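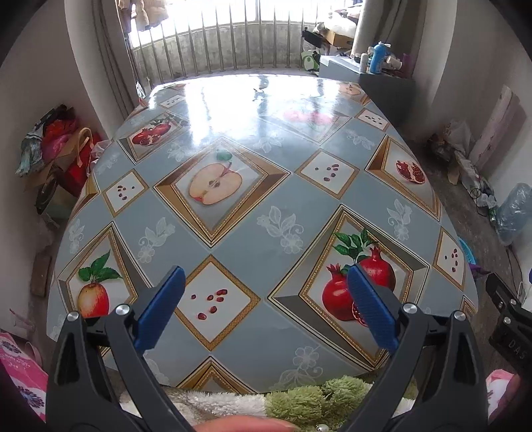 Printed apples and pomegranates on the big table's cloth.

March, a little after nine at night

I finished the border on the Fastavel blanket!! I have to write that down before anything else because I have been on that border for so long that I had started to dream in corner stitches. Three rounds of single crochet and then the scallops, and the scallops are what took forever, because I changed my mind about the size of them halfway down the second side and pulled the whole lot back out. I'm so glad I did. The little ones looked pinched. The wide ones lie flat and have a lovely slow wave to them, and now I keep walking past the back of the couch just to look.

The blanket started with a bag of Tallus wool from the closing sale at Hollis, which was the yarn shop by the old post office. I still miss that shop. I went in for one circular needle and came out with 27 balls in a color the label called Oatmeal, plus a few odd ones in rust and a deep blue. At the time I had no plan at all. I found the Fastavel pattern months later in a magazine somebody had left at the library swap shelf, and it wanted worsted weight in one main color and two accents, and I may have said something out loud in the library.

Things to remember for next time (I never write these down and I always wish I had):

Go up a hook size for the foundation row. My first try was tight as a drum at the bottom and flared out like a skirt.

The rust splits. Use the hook with the rounder head, the one with tape on the handle.

Weave in the ends as I go!! I said I would and I did it for maybe a third of the blanket and then got excited about the blue stripes. Two whole evenings of ends after that. I put on the radio and got through it, and it was kind of peaceful, but still.

Count the shell row before starting the next one. There are 1000 shells in this thing if the pattern is right, and one of them, up near the left corner, has six stitches in it where it should have five. I know exactly which one it is. I'm leaving it.

Blocking is tomorrow. I want to do it on the spare bed with towels underneath, and just mist it, no soaking. The last time I soaked something this big it weighed as much as a wet dog and took most of a week to dry, and the whole room smelled of sheep. (I didn't mind the smell as much as I should have.)

And of course I already know what's next. I have been saving the Zunine sock yarn, the speckled one with the bits of green in it, and I want to try a shawl with a lace edge. I've never done lace on purpose. I did a small square of it tonight while the soup was on and got the hang of the yarn overs much faster than I expected. It has holes where holes should be! The chart looked like a crossword at first and then all at once I could read it, and I did another repeat just for the pleasure of it, and then another, and the soup caught a little on the bottom.

By my figuring I've got around 2000 yards of sock yarn in the blue tin, so the shawl can be as big as I like. I'm thinking big. I want the kind you can wrap twice and still have ends to fling over a shoulder.

Need to buy: stitch markers, the small ring kind. T-pins. More tea.

My wrist is a bit sore, so I'm stopping here, but I did wind the first skein before I sat down to write, and it's on the chair next to me looking very good.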